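Handout 4: Setting Up a Sorting Table
Packing and Materials Handling, January session
Notes by Tomomi Fujimoto

Okay, picking up where we ran out of time. We'd finished the part about labels and I'd promised you a page on the table itself, so this is it (with a few things I forgot to say out loud).

Start with a bare top and wipe it down. Then paper. I like big white sheets because small items show up on them, and you can write on paper in a way you can't write on a tabletop. Kovalchuk's old workbook says to tape all four sides. I never do -- two corners are plenty, and you'll want to swap the sheets out fast when they get grubby.
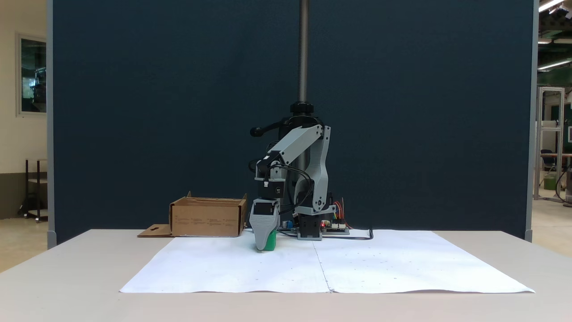 Boxes cause more trouble than anything else in this unit! People leave the flaps standing up, then knock every second item against them on the way in. Fold them right back before you start, like the brown cardboard one on the left of the table, and put the box to the side so the paper in front stays clear for the work. If you're using two sheets, lay them edge to edge the way they are there. An overlap makes a ridge, and round things find it and roll.

Now, marks. Use a pencil, keep them tiny, and decide what each kind means before you draw any. My own habit is a circle for "put it down here" and a cross for "check this spot again," but the Larkora exercise does it the other way around, so read your sheet first. Give yourself 15 minutes for the layout. Last term one pair at the Helter workshop spent the whole morning on theirs and it was gorgeous and they sorted nothing.

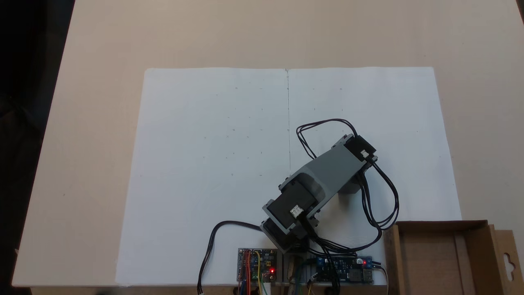 Fig. 2. Small circles and a tiny cross on the white sheet, with the seam down from the top edge.

For next time: read the Vukel case, the one with the 190 mixed parts, and sketch a table layout for it. Rough is fine. Bring a pencil and an eraser too, I only have the one.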